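News > Press Releases > Robotics

Markholm opens Gokard, a teaching method for computer disassembly robots

Markholm today presents Gokard, a method that lets a recycling worker teach a robot arm by remote control. The worker moves the arm through a task and the system records the movement. No programming is needed.

In the trials, 86 operators' demonstrations were recorded on used desktop computers. Each demonstration takes at most 90 seconds, and a new operator receives 55 minutes of training before the first recording. 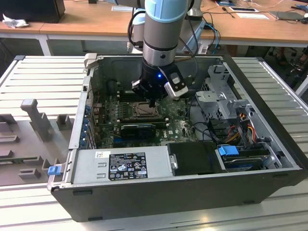 Robot gripper above the motherboard of an open desktop computer. Photo: Markholm

"Our workers know very well how a latch or a cable must be handled, but it is difficult for them to write it down," says Sulastri Mandagi, head of development at Markholm. "With remote control they can show it directly to the robot."

The first customer is the recycling company Majimbun, which will begin to use Gokard in May. Gilang Wibisono will lead the operator training there.

Press contact: Markholm Communications | © Markholm. All rights reserved. | Back to top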